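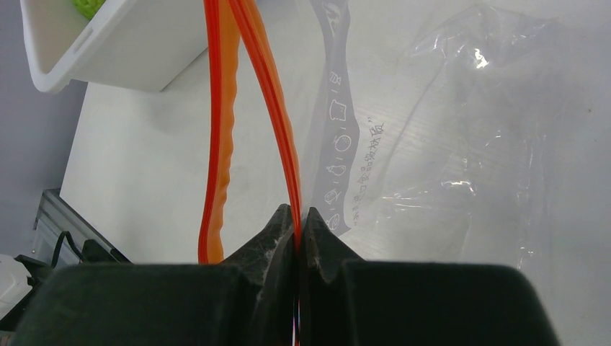 About Trillum

Trillum is an independent language school for adults. We teach Japanese and English in small classes, on weekday evenings and on Saturday mornings, from the first floor of a former bank on Oteo Street. The entrance is at the side, next to the bike racks.

How we started

Mitsuko Hirano started the school after teaching Japanese for 17 years in high schools. She had been asked many times by parents if there was a class they could join themselves, and the honest answer was that the nearest one was an hour's drive away. The first Trillum class met in her dining room on a Tuesday night. By the following February there was a waiting list, and we took a lease on two rooms above the old bank.

English classes came later. They began with the partners and parents of our Japanese students, and now fill about half the timetable. Since opening we have enrolled 1,142 students across both programs.

What we teach

Japanese runs from complete beginner to upper intermediate. Beginners learn hiragana and katakana in the first five weeks and we stop using romanised text after that. Some people find this hard going, and teachers will organise extra reading practice before class for anyone who wants it.

English is offered at four levels, with a separate evening class in workplace writing. That class covers emails, incident reports, job applications and the sort of forms that come home from primary school.

We don't teach children, and we don't run exam cramming courses. If you plan to sit a proficiency test, your teacher can tell you which level is realistic and lend you practice papers.

Classes and terms

There are four terms a year, each of nine weeks. Classes have no more than ten students. If a class has fewer than four enrolments we'll offer you a place at another time, or a full refund. Fees are payable by term and include the printed workbook but not the textbook, as many students already have a copy or buy one second-hand from the noticeboard.

New students who have studied before are asked to come in for a short placement talk. It takes 15 minutes and there is nothing to prepare.

The library

Our lending library is called Cara, after the street where the school's first bookcase was bought. It holds 533 books — mostly graded readers, novels and cookbooks, with a shelf of manga that is rarely full. Current students can borrow two items at a time for three weeks. Former students are welcome to keep borrowing for a small yearly fee.

Kamata evenings

Once a term we hold a conversation evening in the big room, known as a Kamata evening. Japanese and English students sit together and change language every 20 minutes. Supper is shared, so please bring a plate and label anything containing nuts, egg or shellfish. Family members can come along.

Visiting us

The office is open from 3 pm on weekdays during term. There is a lift at the rear of the building; ring the lower bell and someone will come down. Street parking is free after 6 pm, and the bus stops on the corner.

Enrolment forms are available from the office or can be posted to you.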